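Canned cinnamon rolls with heavy cream: how much is too much?

Started by pantrymoth82

pantrymoth82 wrote:
I've been doing the trick where you pour cream over a can of cinnamon rolls before they go in the oven. Last weekend I used a full cup, and what came out was a sort of warm lake with rolls drowning in it. My family ate it with spoons and said it was "different." What's the right amount for one can of the big ones? 9 x 13 pan, 350 on the dial, foil on top.

ladle_of_regret wrote:
Half a cup. A full cup is for two cans. I know there's a recipe going around that says otherwise, and I suspect whoever wrote it has never had to serve the middle row.

Eliseo Maldonado wrote:
Disagree with ladle. I use three quarters of a cup and it's fine, but I let the rolls sit in it for 20 minutes before baking. They drink it up. Also, your pan is too big for one can. Use an 8 inch square so they have to lean on each other.

ladle_of_regret wrote:
They do not drink it up, Eliseo. They sit in it, like my uncle in a hot tub.

Eliseo Maldonado wrote:
I've made these every New Year's morning since my kids had teeth. They drink it up.

crumbsheriff wrote:
Has anyone checked that the oven is telling the truth? Mine says 350 and a cheap thermometer says 356, so I got lucky. My old one was off by so much that I once made a pot pie that was frozen in the middle and charcoal on top. Wet rolls can just be underbaked rolls.

pantrymoth82 wrote:
No thermometer. The oven is a Huerta that came with the house and has opinions. I'll pick one up. Does the foil stay on the whole time?

Lilian Rugemalira wrote:
Foil on for the first 2/3, then off. And put the brown sugar and butter UNDER the rolls, please, not on top. On top it slides off and burns onto the side of the pan, and you'll be chipping at it in May.

I keep all my versions in a recipe file on the old desktop, so I'll paste mine when I'm back at it. Over 200 recipes in there and maybe a dozen I'd feed to company. 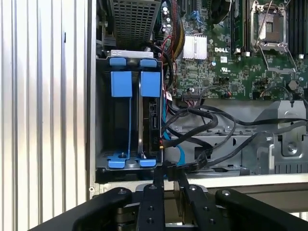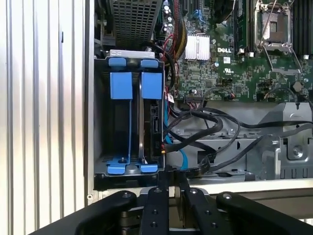 Inside the tower, blue drive latches on the left

ladle_of_regret wrote:
Brown sugar on top gets crunchy. Some of us have standards, and the standard is crunchy.

Lilian Rugemalira wrote:
As promised. One can of big rolls, 8 inch square pan. Melt half a stick of butter with half a cup of brown sugar, pour it in the bottom. Rolls on top, not touching much. Half a cup of cream poured around them. Foil, 350 for 20 minutes, then 10 more without. Ice them while they're hot.

Eliseo Maldonado wrote:
Half a cup. Fine. I see how it is.

tuesdaytuna wrote:
Can you use half and half? It's what I have. I also have eggnog from before Christmas, if that helps anybody decide.

crumbsheriff wrote:
Half and half yes, it's just thinner. Smell the eggnog first, and then throw it out anyway.

pantrymoth82 wrote:
Update, 5th January. Made Lilian's version with Eliseo's 20 minute soak, to keep the peace. Oven thermometer says my 350 is closer to 325, so crumbsheriff gets a ribbon. I gave them an extra eight minutes and they set up all the way to the middle. Forks were used.

ladle_of_regret wrote:
And the brown sugar?

pantrymoth82 wrote:
Under. Sorry.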